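Mobile Manipulation Forum > Practice and Procedure > Pre-episode reset sheets: how strict?

gantry_lane
September, post 1 of 8

We are rewriting the reset sheet for our home-task work and I would like to hear what other sites do. The current draft (internal name Nulline) has 81 lines. Operators are expected to read all of it before each episode. They don't. I checked 40 sheets from the last block and the last page had the same tick marks in the same pen stroke on nearly all of them.

The lines I want to keep:

Walking area clear of loose items.
Tether routed behind the robot, never across the planned path.
Task object inside its carrier before the arms are enabled.
Furniture on its marks.
E-stop in the hand of a second person, who has no other duty.

Everything else I would move to a start-of-shift sheet.

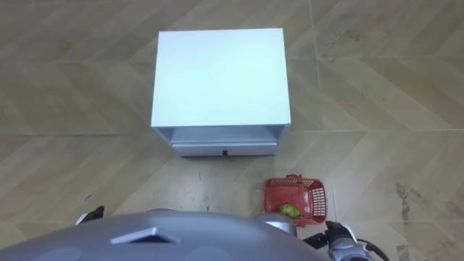 Floor condition is the item I get the most arguments over. The draft says "floor clean and free of debris," and no two operators read that the same way. Take a pick-up with the red basket on the floor and the white cabinet ahead: there is a small dark speck on the left and a smudged patch on the right. Does that fail the line? One of my operators stops for it every time, another never would. I want wording that gives both of them the same answer.

torque_budget
post 2

Fails as written. "Free of debris" means free of debris. If you don't want it to fail, change the line to a size limit and put stains in a separate line with a slip criterion. We use the Zarneck wording: anything that would lift the edge of a foot sole is removed, anything that changes grip is cleaned, marks are ignored.

pallet_nine
post 3

Disagree with a size limit. Nobody is going to measure a crumb. Have them sweep before every episode and delete the line. It takes less time than the discussion.

torque_budget
post 4

Sweeping is an action, the line is a check. You need both or you have no record that the floor was looked at. A sweep also does nothing for residue, and on tile with a soft shoe residue is what I would worry about.

gantry_lane
post 5

Agreed on splitting the two. Next question is the tether. We have a walking robot with a cable on the floor, and the draft only covers its position at the start of the episode. Once the robot turns, the start position tells you very little. I am considering a rule that the second person calls a stop if the cable gets within one step of either foot. 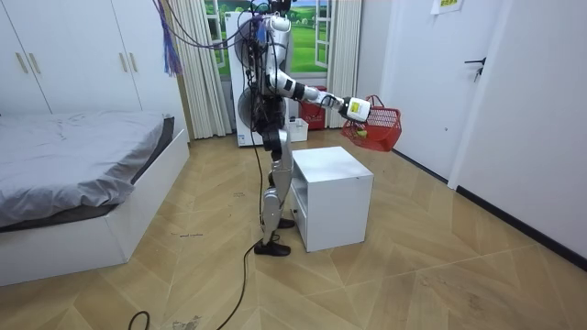 The other gap is carried loads. Our sheet treats the robot the same with an empty gripper and with something hanging from it. I would add a hold point: after the lift, no walking until the load has stopped swinging and the second person has said "clear" out loud. At Tokura they log the call with a time stamp. I don't think we need that, but I would listen to an argument.

bakh_sys
post 6

We run the Bakhtiari procedure, so I am biased. Two comments.

First, the one-step rule can't be applied from where most people stand. The far foot is partly hidden by the legs from the side. Either put the second person behind the robot or write the rule for the near foot and accept the gap in the text.

Second, log the call. We went through 354 episodes and the spoken "clear" was missing in 94 of them. Without the log we would have believed it was always given.

pallet_nine
post 7

94 out of 354 and did anything happen in those 94? If not, you have shown that the call doesn't matter. Every line you add makes the others less likely to be read, which was the complaint in post 1.

bakh_sys
post 8

Two dropped loads, both in the group without the call. Small numbers and I would not publish them. But the hold point is cheap – roughly three seconds – and it goes on the operator's screen as a prompt, so it adds no line to the sheet.

gantry_lane
post 9

Taking that. Draft 2 will have the floor check split in two with the Zarneck wording, the second person standing behind the robot, and the hold point as a screen prompt with logging on. Tether rule stays at one step for now. pallet_nine, I am also adding a sweep at each furniture reset, so you get part of what you asked for. I will post the text when it has been through one shift.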